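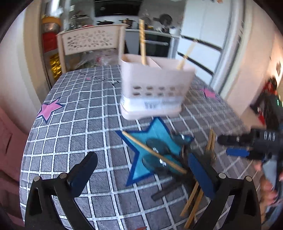
Welcome to week two of the small engines evening course! Tonight we get to my favorite part of any old motorcycle, the carburetor, and I want you to come away feeling that a float bowl is a friendly place. It's a little reservoir with a valve on top, and almost everything that goes wrong in there is dirt, wear or somebody's impatience. You'll be pulling lots of small parts, so give yourself somewhere to stand them up and drain. A pink plastic utensil holder with two compartments and rows of oval ventilation holes along the side, the kind that holds chopsticks, is wonderful for this: jets and needles tied on a wire in one half, brushes in the other, with a rag underneath.

What the float does
Fuel comes in past the needle valve. As the bowl fills, the float rises and presses the needle into its seat, and the flow stops. The engine drinks, the level drops, the needle opens again. That's the whole trick, and I still think it's beautiful! Set the level too high and the bike runs rich or drips from the overflow. Too low and it starves on a long hill.

Checking float height
Hold the body so the float tang just touches the spring-loaded pin on the needle, without squashing it. Measure from the gasket surface (gasket off!) to the far side of the float. Your manual has the figure for your model. Bend the tang a tiny bit at a time and measure again. Do both sides of a twin float, they often disagree.

Cleaning jets
Spray cleaner, then compressed air, then hold it up to the light. You want to see a perfectly round hole. Please don't use a drill bit or a steel wire, brass is soft and you'll have made yourself a bigger jet. Wear eye protection for the air line, every time.
The pilot jet is the one with the tiny passage, and it clogs first. If a bike only runs on choke, go there before you touch anything else.

Which circuit is it?
Closed to slightly open throttle: pilot jet and mixture screw.
Middle of the range: slide needle and needle jet.
From 80 percent open: main jet.
Mark your throttle grip with tape so you know where you really are. Issa Nassar's Grosen twin stumbled at 3000 rpm all through May, and everyone blamed the main jet. It was the needle clip, one groove off. Great find, Issa!

For next time
Bring your carburetor back assembled, with your float height written on a tag. Baoshan Cai will have the vacuum gauges out and we'll balance a pair.
Read the handout on intake leaks, both pages.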